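Opinion | Technology

What an open day should show you

By Aparecida Meireles

I went to the Nirnlow open day in March expecting to be sold something. The pitch lasted five minutes, and then they let us stand next to a robot and watch it handle cloth for most of an hour. I wish more companies did this.

The robots I had seen before were on a stage or in a video with music. They waved. They poured a drink. You learn very little from that. Cloth is a better test. It folds where it wants to, and it never lies the same way two times in a row.

Nirnlow had a screen showing what the wrist camera sees, and I spent more time in front of it than anywhere else. From across the room you watch the arm. On the screen you watch the fingers and the fabric, and that is where the work is. 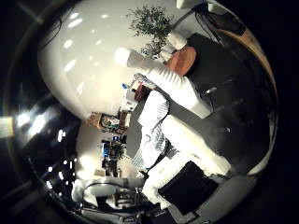
The view from the wrist camera, with striped cloth between the padded white fingers.

There were 2 things I didn't like. The staff talked about "the home" as if every home were tidy and had a person in it with time to wait. And when I asked what the machine would cost, I got a smile. A man from Bezerra, a laundry supply firm, asked the same question and got the same smile.

I still came away with more respect for the project than I had going in. I saw slow work, and they made no effort to hide that it was slow. My town is being asked to put money into a training center for this kind of job, and I would vote for it sooner after an hour like that than after any brochure. Show people the dull part and let them ask about the price. Then answer them.

Sign up for our weekly opinion newsletter. You can unsubscribe at any time.

Contact us | Back to top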